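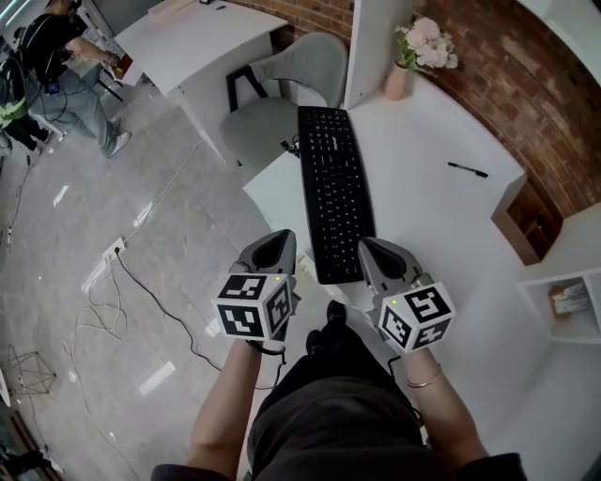 Informe final, grupo 3. Tema: cuánto tardan en escribir a máquina los alumnos que nunca hicieron un curso de mecanografía. Encuesta a 66 estudiantes de Stelanden, más una prueba corta de copia, siempre el mismo texto. Casi todos miran las teclas. Para la prueba, un teclado negro a lo largo sobre una mesa blanca, nada más complicado que eso. El texto lo eligió Demetrius Dvorak, demasiado largo quizás, con muchas tildes.

Resultados. La mediana fue de 40 palabras por minuto, más de lo que esperabamos. Los errores, sobre todo en tildes y signos de apertura. Tres alumnos usan solo los índices y aun así van rápido (ver tabla). Los del turno de mañana peor, no sabemos bien por qué.

Problemas: faltó un grupo de control. Los de Pillville no contestaron el cuestionario a tiempo y hubo que sacarlos del analisis. Tampoco medimos cansancio. Pendiente: repetir en noviembre con texto mas corto y pasar los datos a la plantilla.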